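Thursday, knit lab, started 9.40

Carried on with the wash shrinkage work on the Mevero yarns. Gwenaël Courtois had left the second batch of swatches conditioning overnight, so measuring could begin straight away. Benchmarks marked at 80 mm both ways, thread loops this time. The ink marks on batch one had bled and two of them could not be read to better than a millimetre.

Zamdale cotton/acrylic: 80.0 down to 77.5 lengthwise after one cycle, no change in width worth recording. Ondieki wool blend: lengthwise loss similar, but the rib sections drew in visibly more than the plain knit. Want to see if that comes back after flat drying or only after a light steam. My guess is steam.

Drum note – the small washer is overfilling again. Gwenaël reset the level switch and it behaved for the next two loads. If it does it a third time, log it and use the other machine.
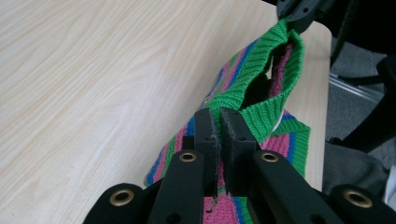 Stretch and recovery on rib next. Strips clamped at 100 mm, extended to 140, held for a minute, released, read at one minute and again at thirty. Zamdale rib: 104 at one minute, 102 at thirty. Ondieki rib: 109, then 106. The Ondieki figure is poor for anything meant as a neckband. Courses per cm were lower on that sample than on the sheet, so part of it may be loose knitting and not the yarn. Ask for a tighter piece before writing it off.

Weighed the remaining cone of Kesatura elastic: 396 g including the tube. Enough for the plated rib trial in November if we keep it to one gauge.

To do:
– second and third wash cycles, both yarns
– steam half the rib strips, leave half
– re-zero the balance, it was drifting after lunch
– find the proper flat drying rack, the spare one sags in the middle

Stopped 16.15. Swatches back in the conditioning cabinet, top shelf, left side.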